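Lindel Repair Library: where we are with the grant

8 May 2020

Hi Cengiz,

You asked for a catch-up before the June payment, so here goes (grab a coffee, I tend to ramble). The short version is that we're still lending, we're a bit behind on the workshops, and the tool catalog is finally in decent shape.

Lending

We had 101 items on the shelves when the doors closed in March, and 69 of them are now listed online with a proper write-up. The rest are mostly garden tools, plus a box of drill bits I keep putting off sorting. Pickup is from the side door on Uddin Street, and borrowers book a slot by phone or email. People have been so nice about it! The tile cutter has a waiting list and the carpet cleaner never seems to sit still.

We did lose 2 sanders to worn-out motors. I've asked Aver for a quote on replacements, but their office is only answering mail once a week, so I don't have a price for you yet.

Workshops

Five were planned for spring and we got through two before we had to stop: bike brakes and sewing on a machine. Both were full. I'd like to move the other three online, starting with "What to check before you pay for a repair," the one covering phones, lamps and small kitchen stuff. I've written most of the handout and tried a practice run on my sister, who asked so many questions about batteries that I added a whole page on them.

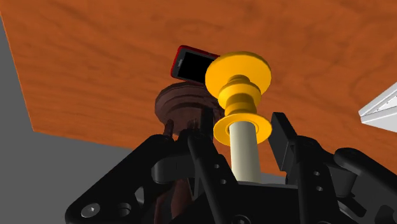
Money

We've spent less than planned on room rental and more on postage and cleaning supplies. I'd like to shift the leftover rental money into the online workshops if that's okay with you. It would pay for a year of Cikex, the booking program we've been trying out for free, and a better microphone (mine makes me sound like I'm under a blanket). Receipts are in the shared folder, all except the March phone bill, which I'm still chasing.

What I need from you

A yes or no on moving the rental money, please, and whether the final report can come in a little later than we agreed. I'd also love to know if the handouts need your logo on every page or just the front. Call me any afternoon, I'm usually at the side door anyway.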